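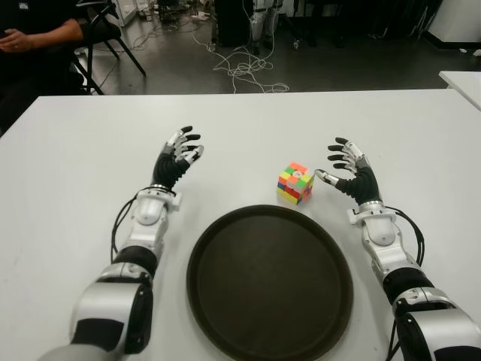
Toditz Round Serving Tray, Large

I've been selling trays out of the Feldale shop for seven years now and this is the one I keep taking home. I own three. My sister has one that's supposed to be mine as well, but I've given up on that.

It's a big round tray with a low lip, made for carrying a full pot of tea, cups, milk and a plate of something without doing that awful slow walk down the hallway. The lip is high enough to stop a cup sliding off and low enough that you can still get your fingers under a saucer. I use mine on the ottoman most nights (feet on one side, dinner on the other) and it sits flat, which my old one never did!

Colours are dark brown, cream and a grey-green that Toditz call Clutitz. Don't ask me, I've never had a straight answer out of them. The dark brown is the best seller and hides tea rings nicely. Cream looks gorgeous but you'll be wiping it a lot.

Weight is 194 grams for the small and a fair bit more for the large. Wash by hand in warm soapy water and dry it standing up. Please keep it out of the dishwasher — I've had two come back warped and I can't replace those.

Shahzad Usmani asked if it fits the Baloch folding stand. The large does, the small falls straight through. If you want both together, pop a note in your order and I'll pack them in one box so you only pay postage once.

Price: $33 small, large on request while I sort out the new stock
Back in stock: small and large in dark brown, cream due in September
Pick-up: Feldale shop, ask for Aliki Sfakianakis at the counter

Page updated 10/7/23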